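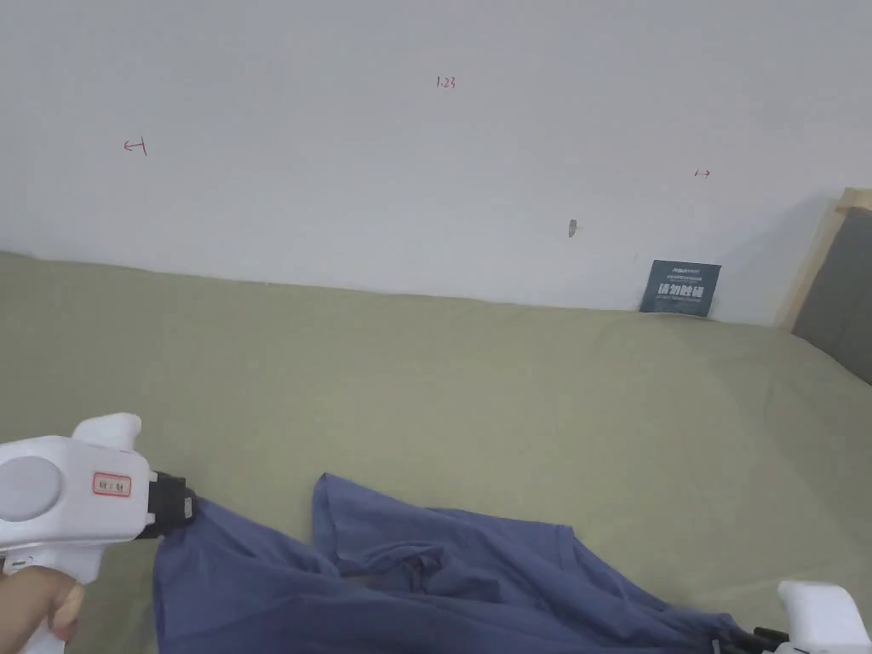 Residents' Forum > Laundry and Linen > Folding clothes on the bed

Posted by G_Antal, June 2023
The guidance sheet for Verna House asks residents to fold long-sleeved tops on a table. My room has no table of a suitable size, and I fold on the bed. I would like to know whether other residents consider this acceptable, and how they keep the sleeves straight.

Posted by Etelka.O
I have folded on the bed for five years without difficulty. Pull the sheet tight first. Lay the top face down, smooth it from the collar to the hem, and bring each sleeve straight across the back.

Posted by WYuan
I must respectfully disagree. A mattress gives under the hands, and the creases return as soon as one side is lifted. The ironing board in the second floor laundry room is a better surface – narrow, but firm.

Posted by Etelka.O
The board is seldom free in the evening. For soft cotton I see no difference in the result.

Posted by M_Kelemen
Both methods are permitted. The sheet says "where possible" in paragraph 3. Heavily wrinkled items should be shaken out by the shoulders before folding, whichever surface is used.

Posted by WYuan
Thank you for the correction on paragraph 3. My view of the mattress stands.

Posted by G_Antal
I am grateful for the replies. I will try the tight sheet first. Does anyone fold the sleeves before the sides, or after?

Posted by Etelka.O
After. Sides first, then sleeves down along the back.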